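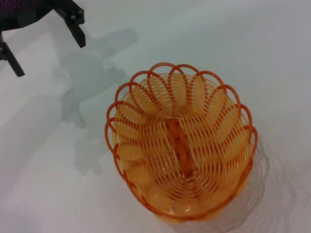 Wrist camera view before an attempt on the orange basket, fingers open.

How to compare two grippers without fooling yourself

Every gripper I have ever bought was going to pick up everything. The product page says so, the video shows a strawberry and then an egg, and you get it home and it drops a tape measure. So before you swap the fingers on your arm, or spend money on a whole new hand, run a test that can come out against the thing you want to buy. It takes a Saturday if your arm is already working.

I used an arm I call Erik and compared two parallel grippers, the Brarnier and the Miettinen. The controller is a Letton. None of that matters much for the method, which should work with any arm that lets you replay a saved pose.

What you need

An arm with repeatable poses
Both grippers, with their mounting plates
A wrist camera
3 test objects
A plain tabletop
A notebook or a spreadsheet

Step 1. Pick objects that are likely to cause trouble

A wooden block tells you very little. Any two flat jaws will hold a block. Choose one easy object as a control, one smooth curved one, and one awkward one. My awkward one is the orange plastic wire basket. The rim is a run of open loops, the wall is thin strands, and there is hardly a flat patch anywhere for a square fingertip to press on. A jaw can go through a loop, catch on a strand or slide down the side, and those are three different results that all look like "it sort of picked it up" if you aren't strict.

Step 2. Write down what counts as a success before you start

Mine: the object leaves the table, stays up for a slow count of 3, and comes back down inside a taped square. (Put the tape down after you've checked the camera picture, or you'll be moving it twice.) A basket hanging from one loop counts as a snag. Give snags their own column. I have seen people score them as wins and then wonder why their arm flings things.

Step 3. Sort out the camera and the light

Look at the live picture with the fingers open, at the height where the approach begins. You want to see at least one full fingertip and the whole object. In my picture the right finger shows well and the left one runs along the edge, so I can judge the gap, which is a wide one.

Then look at the shadows. A white table is easy on the camera until the arm throws a big soft gray shape across it, and an openwork basket casts a striped shadow of its own. If you use any kind of automatic detection, check that it isn't drawing its box around the object plus the shadow. Move the lamp before you blame the software. And once the light is set, leave it alone for both grippers.

Step 4. Run the trials in mixed order

Don't do all of one gripper on day one and all of the other on day two. By the second batch you've gotten better at placing objects, and the second gripper gets the credit. Swapping hands is a pain, so I changed over after every block of trials and did 100 attempts per gripper in total. Re-zero the fingers after each swap. Turn the object a little between attempts too – a basket that always faces the same way is only one test, repeated.

Step 5. Keep the force setting honest

Set the grip force once, on the control object, at the lowest value that holds it. Then don't touch it. Thin plastic strands bend, and it is very tempting to turn things up when the fingers slip. If you do want to test a higher force, start a new sheet.

Step 6. Read the results like somebody who didn't pay for them

Daichi Hoshino went through my sheet and asked why my notes on the Miettinen were twice as long as my notes on the Brarnier. Fair question. I had been making excuses for the pricier one. I now write one word per failure – slip, snag, miss, tip – and nothing else.

A small gap between two grippers on one object is not worth acting on. Look for a difference that shows up on at least 2 of the objects, and look at which kind of failure goes down. Fewer misses may only mean the wider opening forgives a sloppy approach, and you can fix a sloppy approach for free.

My log file ran to 1,610 lines by the end, most of them useless joint readings. The column I keep going back to is the one for snags.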